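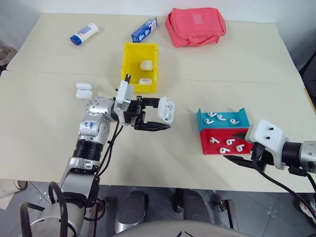

Sławomir Marciniak wrote after the last report that a count of recorded demonstrations says little unless we also state how many can be used for training. We agree, and both figures are given from now on.

Work package 2, bimanual tasks by remote control, January

The target for the period was 3,000 demonstrations. The operators at Floltby recorded 2,860. After review, 90 were withdrawn, mostly for a hesitation of several seconds partway through or a gap in the joint log. The remainder have been passed to Sternus for training.

The earbud task is now the main one. The left gripper holds a charging case with its lid open while the right works at the two-tier stand, teal above and red below, where the earbuds are laid out. Further cases are kept in the yellow bin and on the open table to its left. The stems are left pointing in different directions on purpose, as the policy trained on aligned earbuds did poorly once they were turned.

Operators find the lid harder than the grasp. Stirkance has supplied a revised hand controller with a lighter trigger, and 33 demonstrations have been made with it so far. It is too early to compare the two.

Open points:
Gripper force is still not logged on the right arm. Zakaria is to deliver the driver change next month.
The review rules need a written limit for pauses.
The shortfall of demonstrations will be carried into the next period at no extra cost.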